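Maj-Britt Haugland
@majbritthaugland

Small thread on desktop whiteboards, now that I've moved my weekly list off paper. 1/6

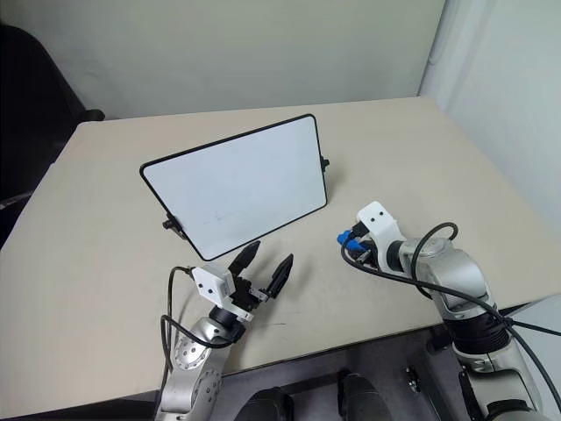

I wanted one that stands up by itself. The wall at our place is rented and I'm not drilling into it for a grocery list. 2/6

Rounded corners were on my list too. The old one had square metal corners and I caught my sleeve on them every time I reached for the stapler. Thin black edge, plain white surface, no printed grid. I rule my own lines if I need them. 3/6

Cleaning: dry cloth every day, damp cloth once a week. Faint grey marks low down in the middle are the usual leftovers, that's where a hand rests and smears. A bit of rubbing alcohol on a rag takes care of most of it. Skip the kitchen scourer. Pendo used one on hers and now the marker soaks in. 4/6

Markers: fine tip, black and one colour. I paid 120 kroner for a pack of the Clekis ones and they've lasted since January. Store them flat. 5/6

What goes on it: bills due, who's picking up Inês, what's in the freezer. Anything older than a week gets wiped whether it's done or not. If it still matters I'll write it again. 6/6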